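Ditance publishes its working rules for two-arm handling of soft goods

By Guðlaug Holst, Ditance press office
August

Ditance has released its good practice guide for robots that handle fabric items with two arms. The guide is free to download and may be copied by any workshop or laboratory that finds it useful.

Existing safety rules for robots say much about speed, force and distance to people. They say less about what happens when two arms hold the same soft object and one of them pulls. Ditance started to write its own rules for this case, and the text was then tested together with Viseck and Tannous. It now contains 40 rules, and 96 terms are explained in a word list. 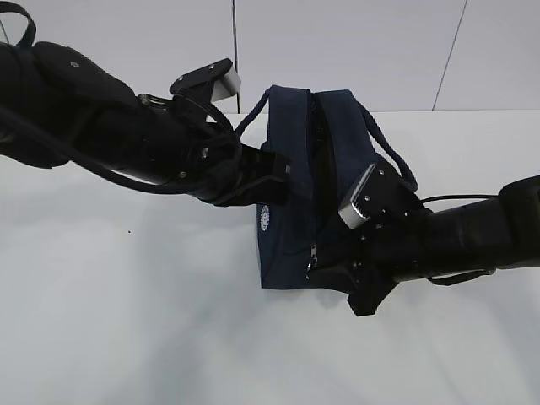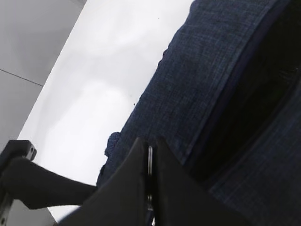
Two-arm work with dark blue fabric on a white table.

The first chapter is about the work surface. It should be plain, in clear contrast to the item, and wiped before each session. The second chapter treats the grip. Both arms must have a stated force limit, and when one arm stops, the other has to stop also – it may not continue to pull. Zippers, cords and straps are to be written down before the work begins, as they can catch on a finger or a cable.

A further chapter is for the operator. No session should be longer than 60 minutes without a break, and every stop must be noted in the log, also the short ones.

"We had many of these rules already, but they were in the heads of people," says Deming Liao, who edited the guide. "A new colleague could not read them there. We asked for comments and received 72, and nearly 60 of them changed something in the text."

The guide is not a certificate and does not replace national law. Ditance will collect further comments through its website, and a second edition with a chapter on wet textiles is planned. An open question hour will be held on Saturday at the Wirnier hall. Registration is not needed.

Contact for media: Guðlaug Holst, Ditance press office

Recent releases
Ditance and Viseck agree on a shared log format
Word list for gripper terms now open for comments
Tannous joins the soft goods working group

This website uses cookies to remember your settings. Accept | Read more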